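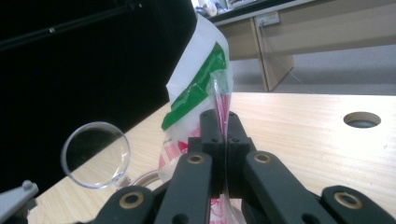
I have been put in charge of catering for our street party, having made the error of owning a large saucepan. The budget is 18 pounds. Red-and-white striped straws, bundled in a clear plastic bag like those ones, were the first thing everybody agreed on. What anyone would drink through them came up much later, and badly.

Rilen · 2019-09-28

Home Posts Replies Likes

Next: the food. Three households have offered coleslaw. I asked if one might like to bring bread and was told, quite kindly, that the coleslaw was already planned.

Went to Bepari for squash. Came out with squash, nine lemons and a paddling pool reduced to clear. The pool is for ice. I don't own any ice. 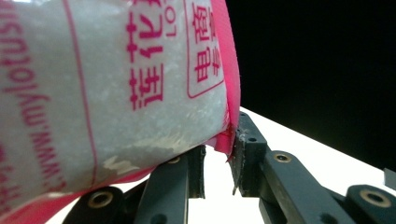 The lemonade recipe came from a leaflet and serves 1346, presumably a navy. I've divided it down and now need almost a third of an egg. Why is there egg in lemonade?

Number 3 wants to know if the coleslaw will be labelled. By whom? By strength?

Rain forecast from noon. We did this in May last year and it rained then as well, so at least the bunting knows what to expect. Moving the saucepan into the garage.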